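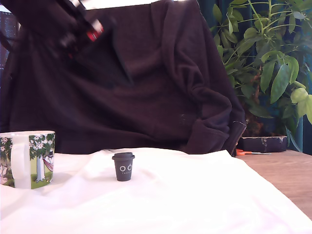 Small fees, and what they did to my savings in one year
November – by Najwa Kanaan

Last updated: November, 7:40 a.m.

Several readers wrote to me after the last issue and asked the same thing: is it worth the trouble to move an old investment account only because of the fees? I can answer with my own numbers.

When I left my job at Matar, my retirement money stayed in the plan of the company. I did not look at it for a long time. The statements came every quarter, I put them in a drawer, and I was glad that the total was usually a little higher than before. This spring I finally read one of them to the last page. Under "other charges" there was a yearly account fee of $189, and next to it a fund fee that came to $1,123. Together with a paper statement charge, I paid $1,346 in one year. It was never a bill. They simply took it from the balance, a small piece each month.

I called the plan office and asked what the fund fee pays for. The lady was kind, but she read to me the same paragraph I had in my hand. So I asked for three papers: the full fee schedule, the list of funds I could choose inside the same plan, and the transfer form. Please ask for all three, even if you think you will stay.

In the list I found two broad index funds with a much lower cost. I could have changed to one of them without leaving the plan, and for many people this is enough. I decided to transfer everything to an account at Flenell, where I already keep my other savings. There I expect to pay $246 for the first year.

Some warnings from my experience. Ask for a direct transfer between the two companies. If the check is made out to you personally, tax may be withheld, and you have a limited time to put the money in the new account. Ask also if there is a closing fee. Mine was small, but it was not in the schedule, and I had to call twice to learn it. My transfer took almost four weeks, and during part of this time the money was in cash – if the market goes up in those days, you miss it.

I am not a licensed adviser, and your plan can have other rules. In the next issue I will write about beneficiary forms, and why mine still had my old address.

Contact the Tamis newsletter | © Tamis | Back to top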